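July, early, coffee still too hot to drink

I finally rode in one! Two years of reading every scrap about the Wovby shuttles and this morning I sat in the back of one for the full loop, Kamolrat to the rail station and back again, with no one in the driver's seat and my knees pressed together like a kid on a school trip.

I booked the 6:40 because I figured it would be quiet, and it was. The app gave me a four minute wait and the thing pulled up in three. It's smaller than I expected, sort of a tall, rounded hatchback, and the door slides back a lot faster than a bus door does. You say your booking number or tap the phone. I tapped. I did not trust my voice at that hour.

First impression: it drives like my aunt. Full stop at every stop sign, a proper count of one-two, and then off. I loved it. On Guvness Road there's that awful left turn by the tire shop where everybody noses out and hopes, and the shuttle just sat there. And sat there. A pickup behind us honked twice. Then a gap opened up that even I would have called generous and we went through smooth as anything. I may have said "good job" out loud to a dashboard.

The loop is 177 stops' worth of service a day if you add up all the cars (it says so on a sticker by the window, I read every sticker), and there were 1,136 rides in the first month, which seems like a lot for a town where people still argue about the roundabout. The fleet is supposed to grow once the Wonum plant gets going. I went past the site on the way back and the walls are up now! In March it was mud and a sign. They're saying 125 jobs to start, fitting the sensors and the wiring onto bodies that come in by truck, and over 1,651 people have put their names down already. I wish it were more jobs. I also keep thinking it's pretty wonderful that the thing I was sitting in might be put together six miles from my kitchen.

Things I want to remember before they blur:

The screen in front of the back seat shows what the car is picking up, little gray boxes for cars and little upright ones for people. A man walking two dogs came up as three shapes, one of them very low.

It brakes for plastic bags. Only gently, but it does.

The hum. There's a note it makes pulling away from a stop, somewhere around a low G I think, and I've been humming it all day.

It would not go into the station drop-off because a delivery van was parked across the line. It let me out on the near side and told me, very politely, that it was 90 steps to the entrance. I was going nowhere near the entrance so I just got back in for the return. That meant a second booking, and a second fare. Fine. Worth it.

What I didn't like: the seat belt chime is much too loud, and the air was set for penguins. Couldn't find a way to change it. I've written to them about that, a nice letter, maybe a bit long.

I was home by 7:35 and too wound up to sit down, so I washed the breakfast things and swept the porch and wrote half of this standing at the counter. Going again next week, at the evening rush this time, to see how it handles the Guvness turn when everyone is tired and in a mood. I'll sit on the left so I can watch the screen and the road both.

Must remember to charge the phone tonight. 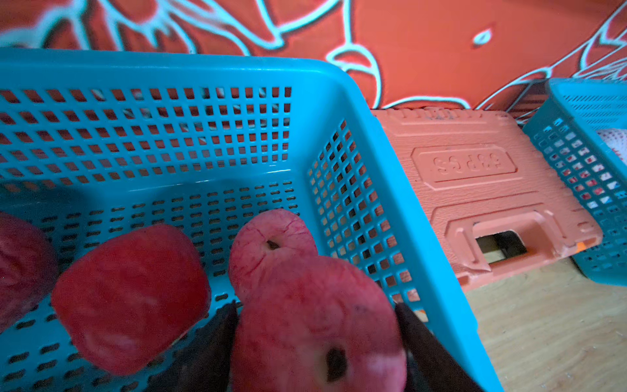 Red apples in the blue basket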